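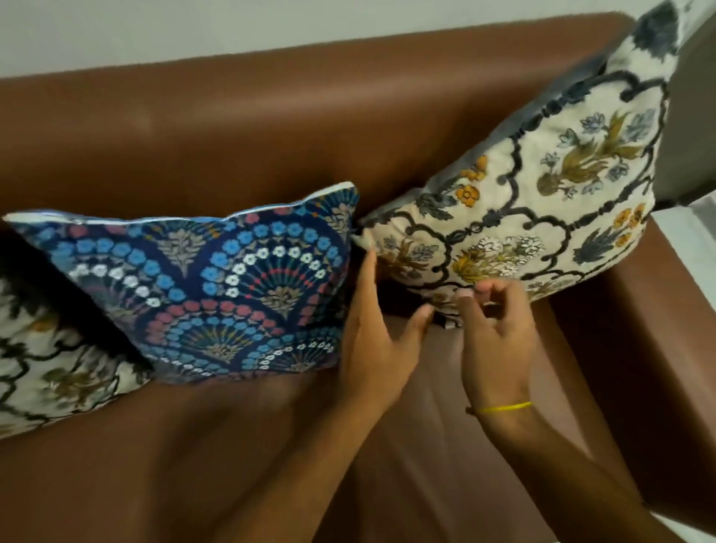

Pillows are harder than boxes, according to the engineer who let me in, and I got that line twice more before I even had my coat off! This was the February open day at Skunar, where they're teaching a home robot called Rarkia to tidy a living room.

I asked why start with a couch. "It's soft, it's lumpy, and everybody has one," the engineer told me. "A box stays a box. A pillow changes on you when you grab it."
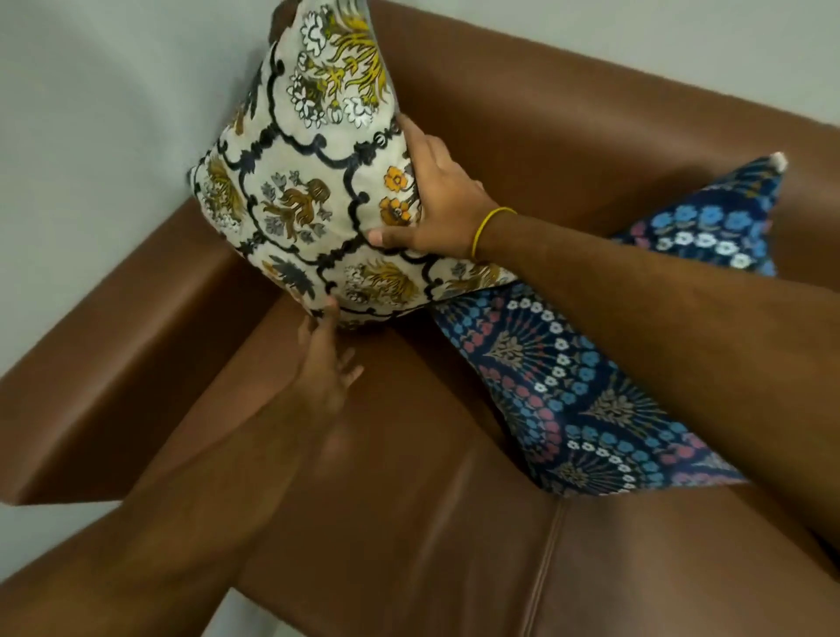
Hands on with a patterned pillow at the Skunar open day.

They've logged 372 pillow placements so far (I'd have quit at 50). So when does it do my place? "Give us 4 or 5 years," I heard, with a laugh. I'm holding them to it.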